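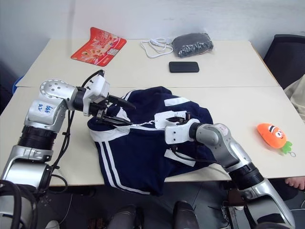
Two-arm station on the navy top with the white stripes, open day.

Workshop > Notebook > Visits and demos

June 2024
Ashwin Thomas

Print | E-mail

Open day notes, garment bench. Group from Kotian came through first, then the Henico people, who stayed longer and asked better questions.

Ran the two-arm station on clothing for both groups. Started with plain tees, then moved to the navy top. It's a harder item - the fabric bunches, and part of it wants to hang over the front edge of the table. White trim stands out well against the navy, so visitors at the back could follow what the grippers were holding.

Kotian asked about cycle time. I gave them the May figure, 141 seconds per garment, and said it was for tees only. Henico wanted to know about zippers and drawstrings. Told them we have 100 logged attempts on small pulls and haven't sorted the results yet.

Two stops during the afternoon. First was a grip fault on the left, cleared with a restart. Second was me hitting the e-stop with my elbow.

To do:
- send Henico the gripper finger drawings
- check the seam between the two tables, thin fabric catches there
- re-tie the cables on the left arm
- ask Mamham for a quote on spare fingers, Atora is out of stock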